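Point d'avancement sur le budget matériel, poste bras robotisés
À l'attention de Trí Bùi, fonds Clukura
18 septembre 2022

Cher Trí,

Merci encore pour votre patience du mois d'août, quand nous attendions le devis de Druvness et que je n'avais pas grand-chose à vous raconter ! Il est enfin arrivé, et il tient dans l'enveloppe.

Dépenses engagées
Les câbles de rechange nous ont coûté 544 euros, port compris. Drerkent nous propose trois jeux de doigts de pince, avec jusqu'à 15 % de remise si nous commandons tout en une fois, ce que je ferais volontiers avec votre accord.

Le poste de travail
Nous gardons le couvert du petit déjeuner comme tâche de référence pour le projet Phí, et je voudrais chiffrer un second poste sur le même modèle.

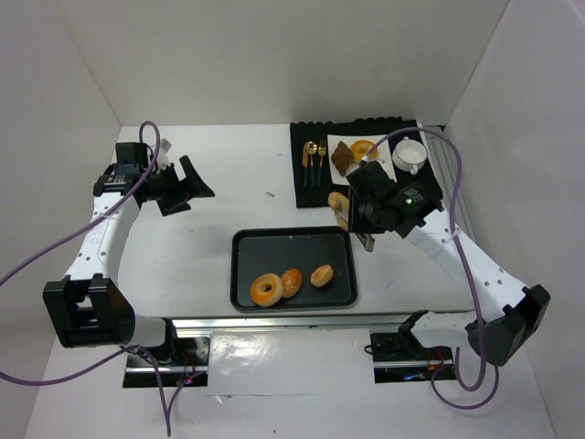
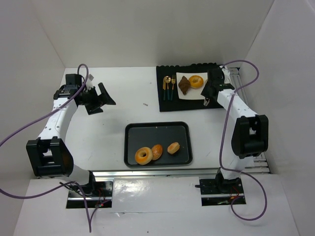 Deux bras, le plateau de viennoiseries devant, le set de table noir au fond : c'est cette disposition qui sert de base au devis.

Ce qu'il nous reste à décider
Le délai de livraison annoncé est de 10 semaines. Si vous pouviez me donner votre avis sur la commande groupée, je préviendrais Druvness dans la foulée.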